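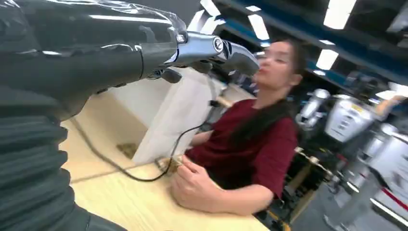
이 사이트는 이용 편의를 위해 쿠키를 사용합니다. 계속 이용하시면 쿠키 사용에 동의하신 것으로 간주합니다. 동의 | 설정 변경

로봇 옆자리 작업 규칙, 자주 묻는 질문

2024-09-07 | 글: Ketwood 현장규칙 편집팀

Ketwood 현장규칙을 공개하고 나서 질문이 정말 많이 들어왔습니다. 반가운 일입니다! 규칙 문서라는 것이 보통은 서명란만 채우고 서랍으로 들어가는데, 이번에는 조항 하나하나를 붙들고 따져 물어 주시는 분들이 계셔서 저희도 신이 났습니다. 겹치는 질문은 합치고, 답이 길어진 것은 그냥 길게 두었습니다. 대상은 사람이 탁자나 작업대에 앉아 있고 바로 곁에서 로봇 팔이 움직이는 작업입니다. 울타리 안에서만 도는 용접 셀이나 팔레타이징 라인은 별도 문서를 보셔야 합니다.

적용 범위

현장규칙은 법인가요, 권고인가요?

저희 내부 규칙입니다. Ketwood 작업장에서 일하는 사람과 장비를 들여오는 협력사에는 계약으로 적용되고, 다른 곳에서 가져다 쓰시는 것은 자유입니다. 산업안전보건법령이나 관련 고시와 어긋나는 부분이 보이면 당연히 법령이 먼저이고, 저희에게도 꼭 알려 주세요. 고칠 기회를 얻는 셈이라 진심으로 환영합니다.

ISO 규격을 이미 따르고 있는데 이 규칙이 또 필요한가요?

규격을 제대로 읽고 적용하는 곳이라면 절반은 이미 하고 계실 겁니다. 산업용 로봇의 ISO 10218이나 위험성평가의 ISO 12100은 저희도 늘 펼쳐 놓고 보는 문서입니다. 다만 현장에서 막히는 지점은 훨씬 자잘합니다. 의자를 어디까지 당겨 앉아도 되는지, 탁자 위로 지나가는 케이블은 누가 치우는지, 옆 로봇이 멈췄을 때 우리 쪽도 멈춰야 하는지. 현장규칙은 그 자잘한 틈을 메우려고 썼습니다. 규격을 대신하지는 못합니다.

"협동로봇"을 샀으니 울타리도 위험성평가도 필요 없다고 들었습니다.

이 질문이 제일 많았습니다. 로봇 팔 자체가 협동 운전 기능을 갖추었더라도 평가의 대상은 작업 전체입니다. 손끝에 뾰족한 공구를 달면 이야기가 완전히 달라지고, 둥글고 부드러운 그리퍼라도 탁자 모서리와의 사이에 손이 들어가면 끼임이 생깁니다. 울타리를 생략할 수 있는지는 평가 결과가 정합니다. 평가를 생략할 수 있는 경우는 저희 규칙에 없습니다.

휴머노이드나 이동형 로봇에도 그대로 쓰나요?

상체가 고정되고 바퀴나 다리가 잠긴 상태라면 팔에 관한 조항을 그대로 씁니다. 이동 기능이 켜져 있으면 이동형 부속서를 같이 보셔야 합니다. 두 발로 서는 장비는 전원을 끊었을 때 주저앉거나 넘어질 수 있어서 비상정지 조항부터 다르게 썼습니다. 부속서를 쓰는 동안 편집팀이 가장 오래 토론한 대목인데, 아직도 할 말이 남아 있습니다.

자리와 거리

앉은 사람과 로봇 사이는 얼마나 띄워야 하나요?

딱 떨어지는 숫자를 기대하셨다면 죄송합니다. 거리는 팔의 속도, 멈추는 데 걸리는 시간, 사람을 감지하는 방식, 들고 있는 물건에 따라 계산해야 합니다. 현장규칙에 적힌 대략 600mm는 의자 뒤쪽으로 비워 두는 물러날 공간입니다. 로봇과의 이격거리로 오해하신 분이 꽤 계셨는데, 전혀 다른 값입니다! 다음 판에서는 두 항목을 아예 다른 쪽에 배치하겠습니다.

물러날 공간이 왜 그렇게 중요한가요?

서 있는 사람은 한 걸음 빠지면 됩니다. 앉아 있는 사람은 의자를 밀고, 무릎을 빼고, 몸을 돌려야 합니다. 그 사이에 가방이나 상자가 뒤에 놓여 있으면 그대로 갇힙니다. 점검을 돌 때 저희는 로봇보다 의자 뒤를 먼저 봅니다. 직접 앉아서 뒤로 빠져 보세요. 도면으로 볼 때와 느낌이 아주 다릅니다.

머리나 얼굴 높이로 팔이 지나가도 되나요?

사람이 앉아 있는 상태의 자동 운전에서는 얼굴과 목 높이를 향하는 경로를 쓰지 않는 것이 기본입니다. 경로를 바꿀 수 없다면 해당 구간에서 사람이 자리를 비우거나, 물리적인 가림판을 두거나, 평가서에 별도의 근거를 적고 책임자의 승인을 받습니다. 팔이 완전히 정지해 구동 전원이 차단된 상태는 이 조항의 대상이 아닙니다. 단, 화면에 "대기"라고 떠 있는 것은 차단이 아닙니다. 명령 하나면 바로 움직입니다.

작업대를 나란히 붙여 써도 되나요?

됩니다. 붙일 때는 두 로봇의 도달 범위를 한 장의 배치도에 함께 그려 주세요. 자기 로봇만 그린 배치도 두 장은 받지 않습니다. 겹치는 부분이 있으면 동시에 들어가지 못하게 인터록을 걸거나 작업 범위를 소프트웨어로 제한하고, 제한이 걸렸는지 시험한 기록을 남깁니다. Kruger 동에서는 겹치는 부분을 바닥과 탁자에 같은 색으로 표시하기 시작했는데 효과가 참 좋습니다. 처음 온 사람도 한눈에 알아봅니다.

조명 기준이 있나요?

작업면에서 잰 값으로 500럭스를 씁니다. 천장 등 바로 아래에서 재고 합격이라고 적어 오시는 경우가 있는데, 로봇 팔이 그림자를 드리운 상태에서 손이 실제로 놓이는 위치를 재야 합니다. 눈부심도 같이 보세요. 광택 있는 커버나 비닐에 등이 반사되면 팔의 윤곽을 놓치기 쉽습니다. 등의 각도를 조금 돌리는 것만으로 해결되는 일이 많습니다.

케이블, 커버, 손끝 장치

탁자 위로 케이블이 지나가면 무조건 위반인가요?

무조건은 아닙니다. 시운전이나 센서 점검처럼 임시 배선이 필요한 작업은 얼마든지 있습니다. 규칙이 요구하는 것은 임시 배선에 담당이 정해져 있을 것, 팔이 움직이는 범위에서 걸리거나 감기지 않는지 저속으로 한 번 확인할 것, 손이 놓이는 자리와 겹치지 않게 정리할 것입니다. 14일을 넘겨 계속 쓰는 배선은 임시로 보지 않습니다. 정식 경로로 옮기고 배치도에 그려 넣어 주세요.

커넥터가 탁자에 그냥 놓여 있어도 괜찮을까요?

쓰지 않는 커넥터는 캡을 씌우거나 전용 통에 넣습니다. 연결해 쓰는 중간 커넥터는 당겨져도 빠지지 않게 고정하고요. 안전 기능에 연결된 신호선이라면 기준이 훨씬 엄격합니다. 빠졌을 때 로봇이 안전한 쪽으로 멈추는지를 실제로 빼 보고 확인해야 합니다. 저희 팀이 제일 좋아하는 시험입니다. 간단하고, 결과가 분명하고, 배우는 것이 많습니다.

로봇 팔에 비닐이나 보호 필름을 감은 채로 운전해도 되나요?

조건부로 됩니다. 관절을 가로질러 감지 말 것, 통풍구와 표시등과 비상정지 장치를 가리지 말 것, 느슨한 끝자락이 없을 것. 제조사 설명서가 금지하면 설명서를 따릅니다. 접촉을 감지하는 외피가 달린 팔이라면 필름을 씌운 상태로 감지 시험을 다시 하세요. 맨 외피에서 잰 결과를 그대로 가져다 쓰면 안 됩니다. 그리고 필름에도 교체 주기를 적어 둡시다. 한 번 감아 두면 아무도 들여다보지 않는 부품이 되기 쉽습니다.

주름관 같은 관절 덮개가 닳았습니다. 테이프로 막아도 되나요?

운전용으로는 안 됩니다. 찢어진 곳으로 손가락이 들어갈 수 있다면 즉시 정지 대상이고, 겉면만 해졌다면 교체 일정을 잡고 점검 간격을 줄입니다. 테이프는 정지한 장비에 이물이 들어가지 않게 막는 용도로만 허용합니다.

그리퍼를 바꾸면 평가를 처음부터 다시 하나요?

처음부터는 아니고, 바뀐 부분이 영향을 주는 항목을 다시 봅니다. 무게, 무게중심, 튀어나온 형상, 쥐는 힘, 전원이 끊겼을 때 물건을 놓는지 계속 쥐고 있는지. 마지막 항목을 빠뜨리는 팀이 많습니다. 저희가 표준으로 쓰는 Nisier 교환 체결부의 경우 체결 확인 신호를 받기 전에는 운전이 시작되지 않도록 설정하고, 눈으로도 한 번 더 봅니다. 손으로 살짝 당겨 보는 것까지 하면 더 좋습니다. 물론 구동 전원을 끊은 상태에서요.

손목에 달린 카메라도 점검 대상인가요?

그럼요. 카메라는 가볍지만 팔의 가장 바깥에서 가장 빠르게 움직입니다. 모서리가 드러난 브래킷, 풀린 나사, 팔을 따라가지 못하고 당겨지는 선을 봅니다. 카메라를 단 만큼 손끝의 외형이 커졌다는 점을 작업 범위 설정에도 반영해 주세요. 도구 형상은 예전 값 그대로인데 실물은 훌쩍 커져 있는 설정 파일을 저희가 얼마나 자주 만나는지 모릅니다.

정지와 재가동

비상정지 버튼은 어디에 두어야 하나요?

앉은 사람이 몸을 일으키지 않고, 로봇 쪽으로 팔을 뻗지 않고 누를 수 있어야 합니다. 주로 쓰는 손이 물건을 들고 있을 때도 닿아야 하고요. 저희는 설치한 뒤에 작업자가 눈을 감고 눌러 보게 합니다. 한 번에 찾지 못하면 위치를 옮깁니다. 감독하는 사람이 따로 있다면 그 사람의 손에도 별도의 정지 장치가 있어야 합니다.

옆 작업대에서 비상정지가 눌리면 우리도 멈추나요?

배치도에서 범위가 겹치는 로봇끼리는 함께 멈춥니다. 겹치지 않는다면 함께 멈추지 않아도 되지만, 옆에서 무슨 일이 났는지 확인될 때까지 사람은 손을 떼고 지켜봅니다. 어느 버튼이 어디까지 멈추는지 버튼 옆에 그려 붙여 두세요. 글보다 그림이 훨씬 빨리 읽힙니다.

비상정지를 전원 끄는 용도로 매일 써도 되나요?

쓰지 마세요. 정상 종료 절차가 따로 있습니다. 장비에 무리가 가는 것도 문제지만, 버튼이 늘 눌려 있는 작업장에서는 진짜로 눌렸을 때 누구도 고개를 들지 않게 됩니다.

다시 켤 때 확인해야 하는 것은요?

정지 원인을 말로 설명할 수 있어야 하고, 사람이 위험 범위 밖에 있어야 하고, 들고 있던 물건이 안정된 상태여야 합니다. 버튼을 푸는 것만으로 팔이 움직이기 시작해서는 안 됩니다. 해제와 재시작은 반드시 별개의 동작입니다. Privex 제어반을 쓰는 자리에서는 재시작 권한이 열쇠로 나뉘어 있으니, 열쇠를 꽂아 둔 채 자리를 뜨지 마세요. 원인을 모르겠는데 일단 다시 돌려 보자는 말이 나오면, 바로 그때가 도움을 청할 때입니다. 언제 전화하셔도 좋습니다.

사람이 원격으로 팔을 조종할 때는 자동 운전보다 안전하지 않나요?

사람이 조종한다는 이유로 완화하는 조항은 없습니다. 조종자는 화면을 보고 있을 수 있고, 화면에는 앉은 사람의 손이 안 보일 수 있고, 통신에는 지연이 있습니다. 조종자와 앉은 사람이 시작 신호와 중지 신호를 말로 정하고 시작하세요. 중지는 누가 외쳐도 중지입니다. 통신이 끊겼을 때 팔이 마지막 명령을 계속 따르는지 멈추는지도 미리 시험합니다.

사람, 복장, 기록

장갑을 껴도 되나요?

얇고 손에 맞는 장갑은 물건을 다루는 데 필요하면 낍니다. 헐렁한 장갑과 손목에 끈이 달린 장갑은 회전하는 부분이 가까운 작업에서 금지입니다. 목걸이형 출입증도 마찬가지여서, 자리에 앉을 때 빼서 주머니에 넣습니다. 작업별로 필요한 보호구는 평가서에 적힌 것을 따르고, 평가서에 없는 보호구를 현장에서 즉흥적으로 더하거나 빼지 않습니다.

처음 앉는 사람은 무슨 교육을 받나요?

점검표가 9개 항목인데, 교육도 그 점검표를 손에 들고 로봇 옆에서 합니다. 강의실에서 화면만 보는 교육은 인정하지 않습니다. 정지 버튼을 실제로 누르고, 의자를 실제로 밀어 빼고, 팔이 실제로 멈추는 모습을 봐야 합니다. 해 보신 분들의 표정이 확 밝아집니다. 막연히 무섭던 기계가 어디까지 움직이고 언제 멈추는지 아는 기계로 바뀌는 순간이니까요. 저희가 이 일을 좋아하는 까닭이기도 합니다.

교육받은 사람이 다른 작업대로 옮기면 다시 받아야 하나요?

팔과 손끝 장치와 정지 방식이 모두 같으면 자리 확인만 하면 됩니다. 하나라도 다르면 다른 부분에 대한 교육을 추가합니다. 오래 자리를 비웠다가 돌아온 경우에는 현장 책임자와 점검표를 한 번 같이 읽으세요.

방문객이나 촬영하는 사람이 가까이 가도 되나요?

운전 중에는 표시선 밖에 머뭅니다. 가까이 봐야 한다면 팔을 멈추고 구동 전원을 끊은 다음 안내하는 사람과 함께 들어갑니다. 보는 데 집중한 사람은 발밑도 뒤도 잘 안 봅니다. 안내자는 로봇 말고 사람을 봐 주세요.

카메라에 작업자 얼굴이 찍히는 것은 어떻게 처리하나요?

로봇에 달린 카메라든 천장의 카메라든, 무엇을 찍고 얼마나 보관하는지 작업 전에 알리고 동의를 받습니다. 외부로 나가는 영상은 얼굴을 흐리게 처리합니다. 동의를 철회하고 싶다는 요청은 이유를 묻지 않고 접수하며, 철회했다고 해서 작업 배정에서 불이익을 주지 않습니다. 안전 규칙 문서에 왜 개인정보 조항이 있느냐는 질문도 받았는데, 저희는 같은 자리에서 벌어지는 일은 같은 문서에서 다루는 쪽이 읽기 편하다고 봤습니다.

아차사고도 적어야 하나요?

꼭 적어 주세요! 스친 것, 깜짝 놀란 것, 케이블이 살짝 걸렸던 것 모두 포함입니다. 지금까지 모인 기록이 600건인데 그중에는 "이상한 소리가 났다"가 전부인 것도 있습니다. 그런 기록이 나중에 다른 기록과 만나 원인을 알려 주기도 하니 짧아도 괜찮습니다. 이름은 쓰지 않아도 되고, 그림으로 그려 내도 됩니다. 기록을 냈다는 이유로 그 사람에게 책임을 묻는 일은 규칙으로 금지했습니다.

점검표를 우리 회사 양식에 옮겨도 되나요?

얼마든지요. 항목을 빼실 때만 뺀 이유를 한 줄 적어 두시길 부탁드립니다. 다음 담당자가 정말 고마워합니다. 더하신 항목은 저희에게도 보여 주세요. 탁자 밑면에 손을 넣어 튀어나온 나사를 더듬어 보라는 항목은 외부에서 보내 주신 제안이었고, 지금은 저희 점검표에도 들어와 있습니다.

다음 개정은 언제인가요?

12월입니다. 이동형 부속서의 비상정지 조항, 두 사람이 한 탁자에 마주 앉는 작업, 그리고 거리 항목의 배치를 손볼 예정입니다. 마주 앉는 작업은 의견이 특히 부족합니다. 물건을 건네받는 순서나 시선 방향 때문에 곤란했던 경험이 있다면 작업대 배치와 함께 적어 보내 주세요. 정리가 덜 된 메모도 좋습니다. 접수된 의견에는 반영 여부와 이유를 붙여 회신합니다.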